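Visit to the Prindine trade fair, July 2019

We went to Prindine on the Friday to look at fittings for the new farm shop. The halls open at nine and we were through the gate by twenty past, after a wait at the car park barrier. A day ticket covers all 4 halls. Hall 1 is refrigeration, Hall 2 is tills and scales, Hall 3 is shelving and display, and the last is packaging, bags and labels.

We started with refrigeration while it was quiet. Morsy had a long run of open-fronted chillers, well lit but noisy when you stood next to them. The smallest unit is still too wide for our back wall, so we took a leaflet and moved on. Tills took less time than planned. Most of what was on show is meant for bigger shops than ours.

Coffee was in the corridor between Halls 2 and 3. There are seats for very few people and most ate standing up. Bring a sandwich if you go.

Shelving and display was what we had come for and it took up the rest of the day. Jenard make steel racking, plain and strong, which would do for the store room. Their stock sheet lists 3796 separate parts, and the man on the stand found the bracket we asked for without looking it up. Tronalar had the greengrocery displays. They build in pine, with slatted crates on black metal frames, and sell the stands whole or as separate crates.

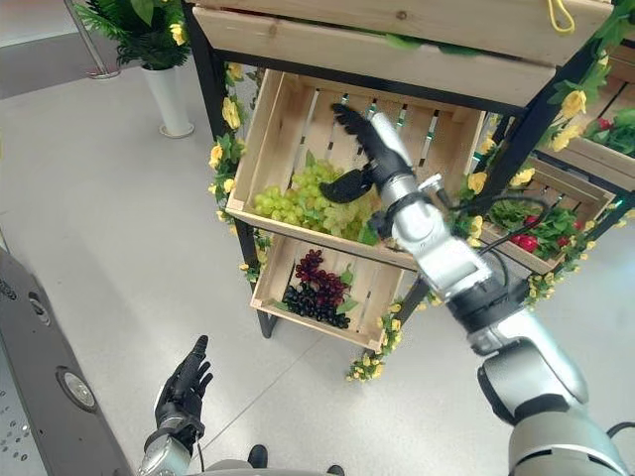 The stepped stands were the ones we kept going back to. The crates tilt forward, so fruit in the lower ones can be seen without bending down, and grapes look much better lying in a shallow crate than they do in our plastic trays. We would want a liner under soft fruit – juice gets into bare pine and doesn't come out again. The slats are smooth enough to wipe, and the gaps between them should let some air through.

A crate on its own is £96 and there is a discount on larger orders. Delivery is extra for us, being so far out. Fitting out the whole of the long wall would come to just under £3000 before the liners, so we have asked for a written quote for half of it.

We had twenty minutes left for packaging and picked up samples of paper punnets and two sizes of bag. The samples are in the office, along with the Jenard stock sheet and the Tronalar price list.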